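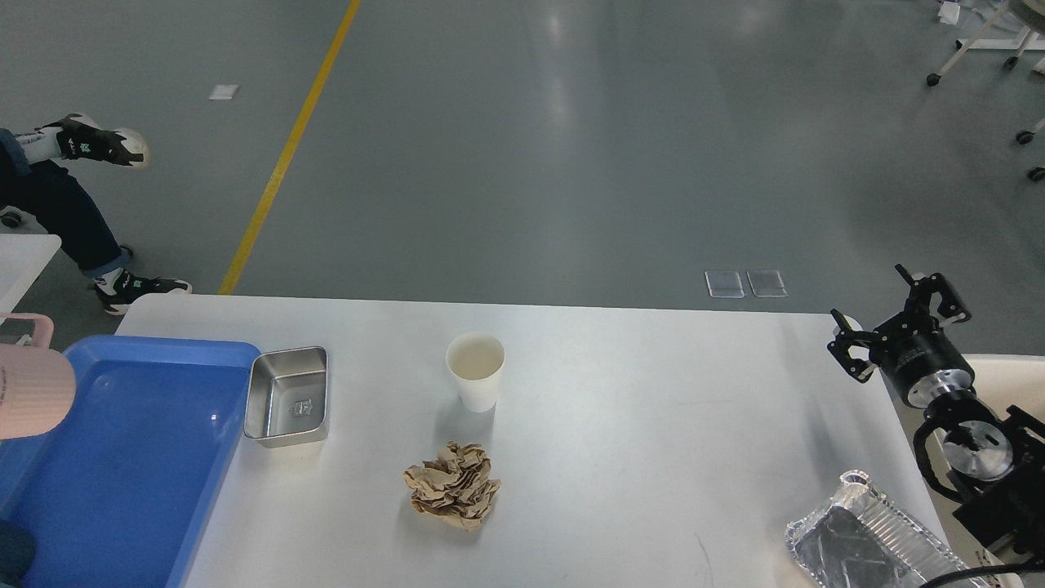

Section 4 of this guide covers object registration in Gridora, the step in which the perception node turns detections into entries that the planner can use. Complete Section 3 (camera and arm calibration) before you start. Every object on the table must be entered with a class, a grasp policy and a footprint. Classes differ in how far a single template will carry you. An upright paper cup has a round open rim and can be registered from the stock template, while a crumpled ball of brown kraft paper has no fixed outline and must be registered as a deformable. Metal containers, such as the small stainless steel one beside the blue tray or the aluminum foil tray at the lower right, are registered as receptacles with the reflective flag set.

4.1 Registering the objects

1. Start the perception node and wait for the status line to read READY.
2. Open the Objects panel and select New Set.
3. Move both arms to the observe pose. An arm over the table masks the area beneath it, and masked areas are not segmented.
4. Select Capture. The node stores 100 depth samples and averages them.
5. Assign a class to each segment. Segments left as UNKNOWN are treated as obstacles.
6. For each receptacle, set reflective = true. The node then fits the rim and ignores depth returns from the walls and floor of the container.
7. Save the set.

Note: Floor markings and furniture beyond the table are removed by the workspace crop. If they appear as segments, the crop is set too wide. Return to Section 3.

4.2 Shared receptacles

A receptacle that both arms may enter must be declared as shared. The planner then places a lock on the volume above the rim. The default lock mode is exclusive: one arm enters, and the other waits at its standoff pose. In cooperative mode both arms may enter, and the planner checks link-to-link clearance on every cycle.

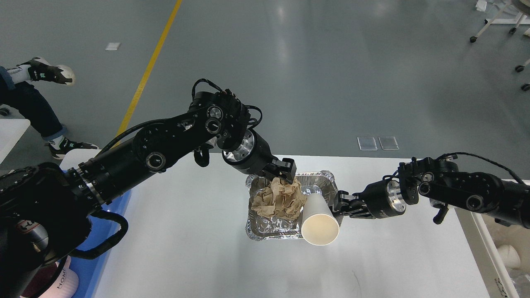

Can cooperative mode be used with two different grasp policies at once?
The planner accepts any pair of policies, provided that each arm has its own controller instance and both instances use the same clock source. If the clocks differ, the planner rejects the pair with error 600.

To enable cooperative mode:

1. Open the receptacle entry and set lock_mode = cooperative.
2. Set clearance_cycles = 2. Lower values are not accepted.
3. Assign a priority arm. The other arm yields when clearance is lost.
4. Run Validate Pair and confirm that no errors are listed.

CAUTION: Do not change the priority arm while a plan is executing. Pause the plan, make the change and run Validate Pair again.

4.3 Grip and release

Thin-walled objects need a width limit as well as a force limit. With force control alone, the fingers continue to close as the wall gives way, and the controller reports a stable grasp on a deformed object. Set both limits in the grasp policy

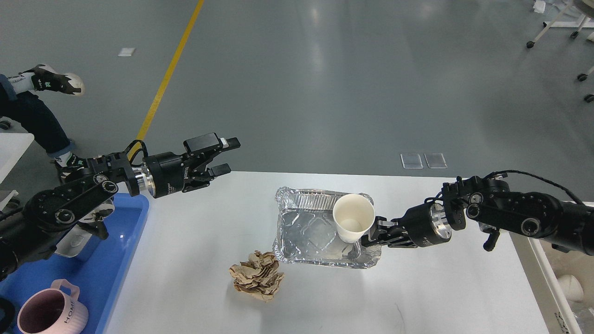
and select stop_on = first, so that whichever limit is reached first ends the closing motion. The release check then runs in reverse: the fingers open, the controller holds position for 500 ms, and the perception node takes a new pose. If the new pose is outside tolerance — or if no pose is returned — the object is marked MOVED and the plan stops.

Note: The release check was revised by Sumeya Yilma in the January update. Sets saved with earlier versions load with the check turned off. Turn it on by hand in the Policy tab.

4.4 Returning to the observe pose

1. Confirm that both grippers report OPEN.
2. Select Retract All. The arms move one at a time, priority arm first.
3. Select Capture and compare the result with the saved set.
4. Resolve any entry marked MOVED or MISSING before you load the next plan. 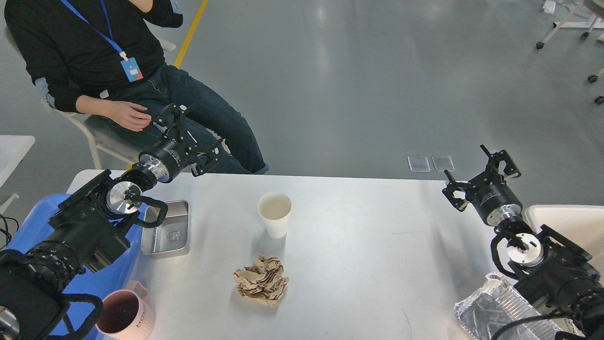
Figure 4-4. Both grippers open, with cup and crumpled paper on the table.

If an entry remains MISSING after a second capture, delete it and register the object again as described in 4.1. Error codes are listed in Appendix B.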